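Wulwood Storage Bins: Frequently Asked Questions

Sorting small things at home or in the workshop 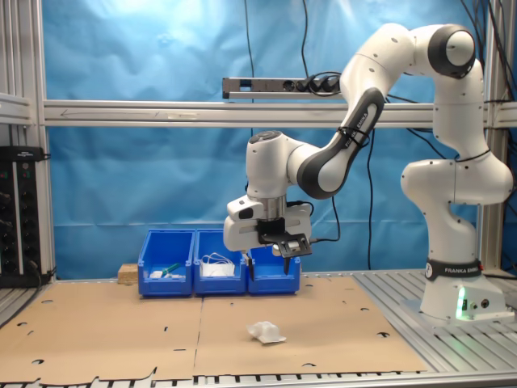
Three blue bins side by side, with label slots at the front.

Can I buy only one bin?
Yes. Bins are sold one by one or in a carton of 30. Many customers begin with three and add more later.

Do the labels come with the bins?
A sheet of 60 blank paper labels is in every carton. For single bins, please order the labels separately. Any colour of pen is fine, but pencil is easier to change.

How should I store cords?
Coil each cord loosely and close it with a soft tie. Please do not put cords and sharp tools in the same bin.

Must I fill every bin?
No. We recommend to keep one bin free for the things which have no place yet. Look through it at the end of the month.

What can I put under the bins?
Cardboard is good enough. It protects the table and you can replace it when it is torn.

How do I wash them?
Use warm water and a little dish soap. Please do not use the dishwasher, the plastic can lose its shape.

Where do you deliver?
We send from our warehouse in Nemport to all of Canada. Orders under 700 grams go by letter post, and heavier orders go by parcel.

Can I return a bin which I have already labelled?
Yes, if the label is removed and the bin is clean.

Last updated: May 8, 2024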